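**Adolthorpe Sweets Club - minutes, December 2020**

Held in the back room. Apologies were received and the last minutes were approved with one spelling fix (Le Goff, two words).

**1. Gift bags**

We are packing 219 bags this winter, which is our biggest year yet! Each bag gets a mix of wrapped pieces and a folded card. The Cletari order of 2000 pieces has come in and everyone who tried one was delighted. The Le Goff caramels are still on their way and should be here before the next packing night.

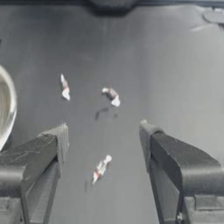

Sorting came next, and it was a lively talk. Members want the pieces laid out on the table first, so that torn or open wrappers get spotted before anything goes into a bag. Three small wrapped ones scattered on the dark gray top are easy to look over, and a whole heap is not. Agreed: small batches, spread out. The smudges and scuff marks on that surface came up too - it will get a good scrub before the next session, and we'll put down paper if they don't shift.

**2. Ribbon and cards**

We have 40 yards of red ribbon left over from last year, in great shape. The cards look wonderful. Agreed to print 89 more on the same cream stock, with the Cernus shop paid from the supplies budget.

**3. Wrappers**

A lovely idea from the floor: choose wrappers with pale ends and a darker middle for the January bags, so they stand out against the cream cards. Strong support all around. Samples to be compared at the next meeting. 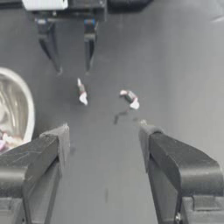
*Two small pieces on the gray tabletop, pale at the ends and dark in the middle (item 3).*

**4. Any other business**

- Bring spare scissors.
- Tea urn needs a new lid.
- Spring tasting: yes please! Dates to be picked in January.

Meeting closed with a round of applause for the packers.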